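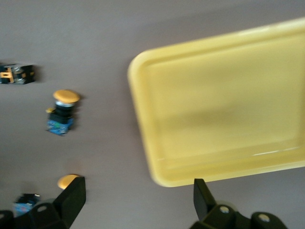
The Vevero two-finger gripper kit has been on my home arm since last April, and I have put off reviewing it until I had used it on something harder than foam blocks. The job I settled on was sorting parts for panel switches. I build small control boxes in a shared workshop, and the parts get dumped on the bench in a heap: mushroom-head push buttons, contact blocks, collars. I want the arm to put them in trays so I can wire in peace. A push button standing upright on its block, with that wide yellow-orange cap on top and the narrow black body under it, is a good test of any gripper. Close on the cap and it wants to roll out. Close on the body and you have to miss the little lever on the side.

The kit costs $409 as I bought it. For that you get the two fingers, the linkages, a servo, a bag of hardware, a short USB cable and a printed manual of 13 pages. You supply the arm. Mine is an old Henard that Bart De Haan sold me when he moved up to a bigger one, and the bolt pattern did not match. Vevero sells an adapter plate for $35. I bought it, and I would tell you to do the same. Telmo Villanueva made his own from scrap and spent two evenings getting it square.

Assembly took me one long Saturday. The manual is clear up to the linkage and then gets thin. The drawing for the left joint is the right joint flipped over, including the washer order, and the washer order is not the same on both sides. If a finger drags when you open it by hand, go back and check that before you do anything else. I tightened everything twice before I figured it out. Use thread locker on the joint bolts. Mine worked loose in the first week without it.

Once it is together it feels solid. The fingers are flat plates with square ends, and they close parallel enough for my work. There is a bit of side play at the tips. You will notice it on small parts and forget it on anything the size of a contact block. The blocks are the easy ones. They have flat sides, and the fingers sit on them well from any direction that leaves room to close.

The push buttons are another matter. With bare fingers I got a lot of slips on the round caps. Seul-gi Um suggested stick-on rubber from the hardware store, and I cut two strips and put them on the inside faces. Slips dropped a lot. I ran 74 pick attempts on push buttons after that and wrote down the failures, and nearly all of them came from the arm stopping a little high, so I blame my own calibration for those. The rubber does peel at the corners and has to be replaced. Vevero should put pads in the box at this price.

A word about trays. Buy shallow ones with plenty of floor. A raised rim is fine as long as your drop height clears it, and rounded corners are no trouble unless you are trying to pack parts tight against them. I set the release point well inside the edge and stopped having parts land on the rim. A color that stands out from the bench helps when you are teaching positions by eye.

The software is the weak part. It installs without a fight and the sliders for open and close work, but grip force is one number from low to high with no units. Low drops things. High will mark soft plastic. I ended up in the bottom third for everything and keep a note of the values taped to the controller. The program also forgets the last setting when you unplug the cable. Trinidad Dalisay wrote a small script that sends the value again at startup, and I use that.

I tried the Alcaraz gripper before this one, on loan for a month. It is lighter and its software is better, but the fingers are short and curved, and they could not get down beside a contact block without bumping its neighbor. If you mostly handle bottles and cans, get the Alcaraz. For small square parts I prefer the Vevero.

Support answered my one question in two days — the washer thing — and sent a corrected page. The corrected page was still not in the manual that came with Telmo's kit, which he ordered after mine.

Good: stiff fingers, sensible hardware, replacement parts sold one at a time. Bad: no pads, thin manual, force setting with no units. Four stars out of five. I am ordering a second set of fingers to try with a thicker rubber.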